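August
By Zachary Pelletier

The Short Life of Household Objects: What Happens to the Box

Project report, Introduction to Material Culture

The original plan for this project was to study furniture. My adviser, Britta Wegener, pointed out that furniture is big, that I don't own a car, and that the library at Ninivthorpe already has a shelf and a half on chairs. She suggested I pick something smaller that people keep without meaning to. I went home and opened my closet to think it over, and a shoebox full of other, smaller boxes fell on my foot. So this is a report on packaging, specifically on why people hold on to it long after the thing inside has been unpacked, used, broken or given away.

Most of what has been written about packaging is about getting people to buy things. There is a lot on color and shelf height and how the word "natural" performs in green lettering. Once the item is paid for, the literature loses interest. Waste studies picks the story up again at the curb. In between is a gap that can last years, and in my parents' case decades, during which the box sits on top of a wardrobe doing nothing.

Method

I sent a short questionnaire to 600 addresses on the student housing list and got 66 replies, one of which was a complaint about the laundry room. I have left it out of the analysis but passed it on. After that I did longer interviews with 17 people, in their homes where possible, and asked each of them to show me a container they had kept and tell me how it came to stay. The interviews were supposed to last twenty minutes. Volker Nolte's lasted most of an afternoon, and I was given soup.

I did not ask people to tidy up or to sort anything beforehand. Several did it anyway, which means my sample leans toward the boxes people are proud of.

What people said

The first reason everyone gave was the warranty. You keep the box in case you have to send the thing back. This is a sensible answer and I believed it for the first four interviews. Then I started asking whether they knew where the receipt was. They did not. Torben Kasten has the carton from a blender whose guarantee ran out before he moved to this country. He moved with the carton. The blender had already died, and he bought a different one when he got here, which doesn't fit.

The second reason was moving. People believe they will move soon and that the original box will be the best one for the job. In my group this was true of exactly the people you would expect, the ones on short leases, and yet they kept fewer boxes than the homeowners. Aroha Tamihana, who has changed apartments every year since she started her degree, owns three plastic tubs and considers the rest of us unwell.

The third reason came out slowly, usually while I was putting my coat on. The box is nice. It has a good lid. It closes with a small puff of air. It would be a waste, and somebody obviously went to some trouble over it. Hardly anyone was willing to say this at the start of an interview, and nearly everyone got there by the end.

Hard cases and soft cartons

I had expected the main split to be between large and small. The better split was between cardboard and everything harder than cardboard. Cardboard gets kept with a bad conscience. People apologize for it, fold it flat, and plan to deal with it in the spring. A molded plastic case or a tin is treated as an object in its own right, and it is allowed to stay out on the table where visitors can see it.
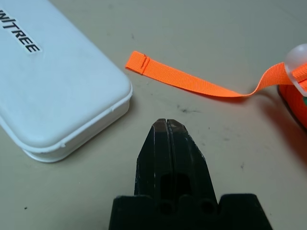 Figure 1. White plastic case, off-white and lightly scuffed on the lid, with part of the label legible.

Scuffs turned out to matter. When I asked people to choose between a clean container and a marked one, they tended to keep the marked one and offer me the other. Ms. Wegener thinks this is attachment. Volker thinks people just don't like giving away the one they know opens properly. I have written both down and will let them argue.

Labels matter too, though in the opposite direction from what I guessed. Nobody I spoke to removes them, even after the case has been put to another use. The result is a home in which very little is in the container it claims to be in. Aroha's grandmother keeps buttons in a cookie tin, like every grandmother on record, but she also keeps cookies in a sewing box, and I would like it noted that I found this out by asking for a thimble.

A small historical detour

The local archive has the business papers of Drarent, a firm that made storage tins. Its oldest ledger goes back to 1760 and lists repairs to lids as a separate trade, with its own prices. People paid to have a hinge put right on a container worth not much more than the hinge. I found this cheering. There is also a letter from a customer in Marino who wants to buy the tin without the tea. The reply has not survived, which I took personally.

Problems

My interview group is mostly people I could reach by bicycle. The questionnaire asked "How many empty boxes do you own?" and a third of those who replied wanted to know whether a box with a smaller box in it is empty. I should have seen that coming, given my foot.

I also failed to get anyone to throw a container away during the study. Torben came closest. He carried the blender carton to the bottom of the stairs, remembered he had a parcel to send to a cousin in Nirkar, and carried it back up. The parcel was a scarf.

If I did this again I would visit the same homes a year apart and see what had gone. I would also budget for shelving. Five of the people I interviewed gave me boxes to take home for the project, and I still have them.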